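Print this page
E-mail this page

Shelf Reaching in Simulation: Collision Margins for a Wrist-Camera Planner
Student project report, Lurorthorpe

Background

The project started from a problem in our earlier work with the Donati arm model. The arm could pick items from an open table without much trouble, but it did badly as soon as the target was inside furniture. Most failed runs ended with the hand touching a shelf board or a side wall on the way in. The planner had marked those paths as free.

We wanted to know how much of this was the planner and how much was the map it was given. The work was done entirely in simulation. The planner is called Vasia. It was written by an earlier student group and we changed as little of it as we could. The mapping code is ours, and is in the Rillell repository with the launch files and the test scripts.

Setup

The simulated storage unit has open compartments separated by fixed boards. It was kept empty for all the runs in this report. We left objects out on purpose, so that every contact would be with the unit itself and we would not have to sort out which kind of contact we were looking at.

A depth camera and a color camera are mounted at the wrist. Each cycle, the mapping code turns the depth image into points, removes the points that belong to the gripper, and adds the rest to a voxel map. Vasia then checks its path against that map and replans if something has changed.

A run begins with the hand outside the unit and ends when the fingertip is within 4 mm of a goal point in a compartment, or when the simulator reports a contact, or when the time limit is reached. We did 200 runs with the original code and 200 with the changed code, using the same list of goals and starting poses.

The view from the wrist has one dark fingertip low in the image and the inside of the unit beyond it. In the lower compartment the floor is nearly white, with a gray band of shadow at the back, and the wooden board crosses above it.

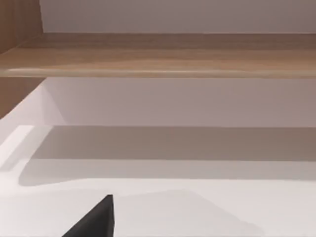

Page last changed: 18 August 2024

What went wrong in the original code

The first cause was the gripper mask. The code removed every point inside a box drawn around the fingers. The box was a good deal larger than the fingers, so when the hand came close to a surface, the points on that surface were thrown out too. The map then had a hole in it exactly where the hand was going. Vasia treats unknown space as free by default, and planned straight through.

The second cause was the edge detector. The old code used the color image to find the front edges of boards and fitted planes behind them. This works for a wooden edge against a pale wall. It also finds an edge where a shadow stops on the floor of a compartment, and the upper boundary of such a shadow can be quite straight. The code then put a plane in the map where there was only floor, and Vasia either went around it or gave up.

These two faults pull in opposite directions. One hides real surfaces and the other adds false ones. In some runs they partly cancelled, and this made the logs hard to read for the first weeks.

Changes

We replaced the box with a mask made from the finger meshes, grown by 2 voxels. The mask is projected using the joint state recorded at the same time as the image. Before this we were using the latest joint state, and the mask lagged behind the finger during fast moves.

Edges from the color image are now kept only if the depth image has a step or a change in surface direction at the same place. A shadow has neither, so it is dropped.

Unknown space inside the unit is now treated as occupied until it has been seen. This needed a short look-in motion at the start of each run — the hand stops outside the opening and tilts before going in.

Results

The original code ended in contact in 61 of its 200 runs. Contacts were fewer with the changed code, and the ones that remained were mostly against side panels, where the camera sees the surface at a steep angle and the depth points are thin. Contacts with the floor of a compartment stopped after the mask was changed. We checked this by running the mask change alone before adding the others.

Runs take longer now. The look-in motion is most of the extra time. A few goals far back in the lower compartment are no longer reached at all, as the planner will not enter space it has not seen and the board above blocks the view from the starting pose.

Known problems

The depth images have no noise in them. A real sensor would probably do worse on bright, plain surfaces, and our edge check depends on clean depth. Lighting was fixed for all runs, so the shadows never moved, and we have not tried the code with more than one light.

The mask is still computed on the main thread. If the joint state message is late, the cycle waits for it and the planner works from the old map. There is a warning in the log when this happens, but nothing else is done.

Next steps

A second group takes over the code in November. They plan to add objects to the compartments and depth noise to the camera. The test scripts read the goal list from a text file, and the format is explained in the readme. Goals are given in the frame of the unit, not the arm base.

Print this page | E-mail this page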